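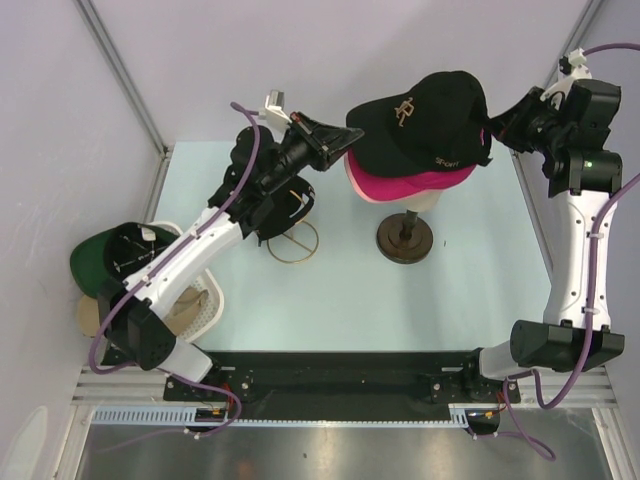 Las gorras también se doblan por dentro, y otras manías mías

Tengo una teoría que en casa ya nadie quiere escuchar: una gorra se estropea más en el armario que en la calle. En la calle le da el sol y suda, vale, pero en el armario la aplastamos bajo 12 jerséis y en mayo nos extraña que parezca una empanada.

Por eso defiendo el soporte con forma de cabeza. Sí, ese trasto de escaparate con su peana torneada, que mi amiga Mirjam Brouwer llama «el señor calvo» (ella cuelga las suyas de un clavo, así le va). Ocupa sitio, no lo niego, y quitarle el polvo es un rollo. ¡Pero la copa se queda redonda! Pagué 20 euros por el mío en una tienda que cerraba y no me he arrepentido ni un viernes de mudanza.

¿Dos gorras en la misma cabeza? Pues mira, me parece bien. La de abajo hace de relleno y la de arriba luce. Yo pondría siempre la oscura encima, que una negra con una letra dorada delante aguanta las miradas mejor que una rosa, aunque la rosa me alegre más el día.

Y fijaos en la cinta del borde de la visera, por favor. Casi nadie la mira y a mí me encanta, sobre todo cuando lleva letritas impresas que se repiten. Es lo primero que se me roza a mí, de tanto agarrar la gorra por ahí.

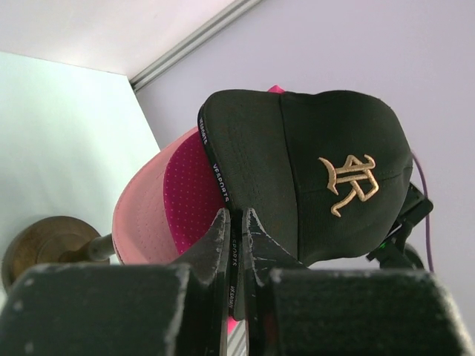 La R gótica bordada en dorado y, en el ribete de la visera, «VESPORTS» repetido.

Otra cosa: lo de curvar la visera con una goma y una taza. No. Se curva con las manos, poquito a poco, mientras ves una serie. Y si os gusta plana, dejadla plana y no discutamos.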